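Lunde Desk Mat, Black

Item 413
In stock, ships from our warehouse
Color: Black (also sold in Gray and Dark Green)

Overview

The Lunde is a plain black desk mat for people who use a mouse every day and don't want a mat that covers the whole desk. It is a rectangle with square-cut edges, a smooth woven top and a rubber back. There is no wrist rest, no lighting and no printed logo on the top side. The Cuvadum name is on the underside only.

The mat lies flat out of the box. If it has been stored rolled, leave it face down on the desk overnight.

Placing it on the desk

The Lunde works on wood, glass and painted metal. Wipe the desk first, as grit under the rubber will make the mat creep. Most people put it on the side of the mouse hand and keep papers and books in the middle. A laptop can sit next to it or partly on it. The mat is thin enough that a closed laptop resting over one edge will not rock much, but for typing we suggest keeping the laptop fully on the mat or fully off it.

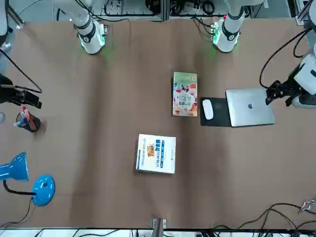
Maj-Britt Midtbø wrote in to say she keeps her laptop half on the mat when it is shut and pulls it clear when she starts work, and that after a winter of this the edge has not curled. She did ask for a longer version, so that the laptop and mouse could both stay put. The long version is the Lunde Wide, listed under related items.

Mouse tracking

The woven top suits optical and laser mice, wired or wireless. Very light mice glide a little faster on it than on bare wood. If the pointer skips, clean the sensor window before changing any settings.

Cleaning

Use a damp cloth and a drop of dish soap. Rinse with a second cloth and dry flat. Do not machine wash, tumble dry or iron. Ink comes out if you get to it the same day. Old coffee rings may leave a faint mark on the gray and green mats; on black they hardly show.

What's in the box

One desk mat
One care card

Orders and returns

Unused mats can be returned within 30 days. The warranty runs for 12 months and covers lifting of the top layer and cracking of the rubber. It does not cover cuts or burns. For offices and schools ordering 200 or more, write to Guilan Xu on the sales desk for a quote. Large orders placed in January take longer to ship due to our stock count.

Related items

Lunde Wide Desk Mat, Black
Hisura Book Stand, Folding
Kumovent Laptop Riser
Cuvadum Cable Clips, Adhesive

Page updated 10/9/25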